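Color-Based Bowl and Cup Selection with Occlusion-Aware Planning: Project Report

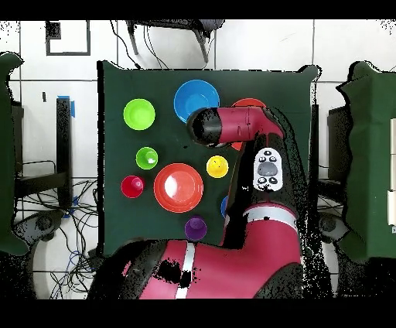
Hollis, December

1. Task

The planner receives a color and a class (bowl or cup) and must return a grasp target on the table. All perception uses a single head view. Bowls and cups are both round from above, and several colors occur in both classes, so color alone does not identify an object.

2. Perception

The table cloth is dark green and is removed with a fixed hue and value threshold. The lime-green bowl is bright enough to survive this step. The green cup required a narrower hue band. Remaining regions are fitted with circles, and class is assigned by radius.

The arm covers part of the table. In the view above, the forearm hides most of the orange-red bowl, and only a narrow curved edge remains of a blue item beside the large orange bowl. Circle fits on arcs this short are unstable. We project the arm model into the image from the joint angles, mask it, and mark any region touching the mask as partial. Glare inside the large orange bowl split its region in two until we added a hole-filling pass.

3. Planning

Partial regions are not passed to the grasp planner. If the requested object is missing or partial, the arm moves to one of 2 parking poses and the detector runs again. Paths are computed with a sampling planner limited to 2000 iterations. After 5 failed plans the request is returned as an error.

4. Open issues

The mask is padded by 11 pixels to absorb calibration error, and this discards usable rim points near the wrist. Vilmos Farkas is rewriting the projection step to use measured link offsets. The parking poses are still set by hand in the configuration file.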